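Goal difference vs head-to-head when a result has been voided, over-35s football

Last updated: December

Raquel Seixas

I keep the ladder for a small over-35s football competition, two divisions, home and away. Our rules on ranking level teams were copied from an older competition and have one gap that I now have to deal with before the finals draw goes out.

The clause reads: "Teams equal on points shall be ranked by (a) points in matches between the teams concerned, (b) goal difference in matches between the teams concerned, (c) goal difference in all matches, (d) goals scored in all matches."

Porkalent, Paiva and Prultside are level on points in second, third and fourth. Only two of them go through. In the matches between the three, one result (Paiva 4, Prultside 1) was voided after Prultside fielded a player whose registration had lapsed. It was recorded as a 3-0 forfeit to Paiva.

Head-to-head points put Porkalent clear at the top. Paiva and Prultside are level on (a). With the forfeit counted as 3-0, they are also level on (b). With the original 4-1 they are still level, as the margin is the same, so I go to (c) in either case. What I can't settle is this:

1. After Porkalent is separated at step (a), do I go back and start again at (a) with only Paiva and Prultside, or carry on down to (b) with the three-team figures?
2. Do the forfeit goals count at (d), or only toward goal difference?

Restarting puts Paiva third on the matches between the two clubs. Carrying on puts Prultside third on overall goal difference. Both clubs have asked and I'd like to answer them the same way.

Bendik Eklund

Restart. That's how everyone does it.

Also you should be using overall goal difference first anyway. Head-to-head with three teams is a mess and it punishes sides who happened to have injuries in those particular weeks. We changed ours and haven't had an argument over it.

Halldóra Lykkegaard

"Everyone" is too strong. Both methods are in common use, and the outcome depends on whether the competition has written a reapplication clause. Some rule books say that when the criteria separate one team, the remaining teams are compared again from the first criterion using only the matches between them. Others say the criteria are applied once, in order, to the original group. Yours says neither.

The phrase to look at is "the teams concerned". At the start, the teams concerned are all three. Once Porkalent is ranked, the teams still equal are Paiva and Prultside, and you can reasonably argue that they are now the only teams concerned. On that reading you restart at (a). The opposite reading is that the phrase is fixed by the opening words, "Teams equal on points", and all three remain equal on points however they are ranked. I think the second is closer to the literal text, but the first is closer to what a head-to-head rule is for.

What I would do, in order:

Check whether the competition has ranked a three-way tie before under this wording. If it has, follow it, even if you dislike the method.

If it hasn't, check whether your rules name an outside set of regulations for matters not covered. Many have a line near the back doing this.

If neither helps, the decision goes to whoever has the power to interpret the rules, and it should be made in writing before the draw. The person keeping the ladder shouldn't be making it alone.

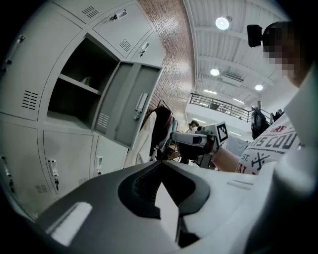

Photo: Curnuron

On the forfeit: a 3-0 forfeit score normally replaces the played score for all ladder purposes, so three goals for Paiva and none for Prultside at (d) as well as (c). The played goals come out of the team totals. Individual scorer records are a separate matter and some competitions keep them. If your forfeit rule says "or the actual result if the margin was greater", it makes no difference in this case, with both margins at three.

Do recheck the overall goal difference with the 3-0 entered. Spreadsheets often end up with the played score in the results sheet and the forfeit score in the ladder, and then (d) doesn't reconcile. Total goals for and total goals against across the whole division must be equal. If they aren't, a score has been entered on one side only.

For next season, add a sentence after (d): "Where the above criteria separate some but not all of the teams, they shall be reapplied from (a) to the teams remaining equal." Or the reverse, if that is what the clubs prefer. Add a step (e) too, whether it is a play-off or drawing lots. At present you have nothing after goals scored.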